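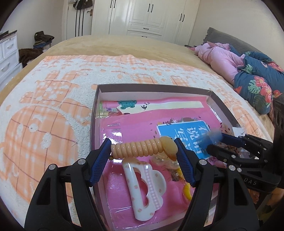

# Why a Spring Springs Back

A coil is a long piece of material wound into a shape like a spiral staircase. The proper name for the shape is a helix. Coils turn up in hair ties, telephone cords, mattresses, ballpoint pens and door hinges.

## Stretching a coil

Take a straight piece of wire and pull on both ends. It hardly gets longer. Wind the same wire into a coil and pull again. This time it stretches easily, and when you let go it returns to its first length.

The wire itself has hardly grown. Each loop has twisted by a very small amount, and the loops have moved apart. If a coil has 40 loops and each loop opens a little, the small changes add up to a large one.

A material that returns to its shape after being pulled or bent is called **elastic**. Steel is elastic. So are rubber and many soft plastics. Modeling clay is not — it stays where you put it.

## Pull and stretch

Springs follow a rule. If you double the pull, you double the stretch. The rule was worked out more than three hundred years ago and is called Hooke's law.

Suppose a small weight makes a spring 2 centimeters longer. Two of those weights will make it 4 centimeters longer. A kitchen scale with a spring inside works this way. The spring moves a pointer, and the pointer shows the weight.

## The elastic limit

Hooke's law works only up to a point. Pull too hard and the spring does not go all the way back. The place where this starts is called the **elastic limit**.

Tianyou Jia's class at the Tresmont school tested a spring that was 40 millimeters long. After light weights it went back to 40. After one heavier weight it measured 41, and it never got that millimeter back. The spring had passed its limit.

Plastic coils change in another way too. If a plastic coil is left stretched for a long time, it may slowly become looser. This slow change is called **creep**. Some loose plastic coils shrink again in warm water, which lets the material relax toward its old shape. Ask an adult before trying it, and do not use boiling water.

## Try it

You will need a spring or a plastic coil, a ruler, a paper cup, string and some coins of the same kind.

1. Hang the coil from a hook or a door handle.
2. Tie the cup to the bottom end with string.
3. Measure the coil and write down its length.
4. Add five coins and measure again.
5. Keep adding five coins at a time.
6. Take out all the coins and measure once more.

Draw a graph with coins along the bottom and length up the side. A straight line means the coil is following Hooke's law. Plastic often gives a line that bends — write down where the bend begins.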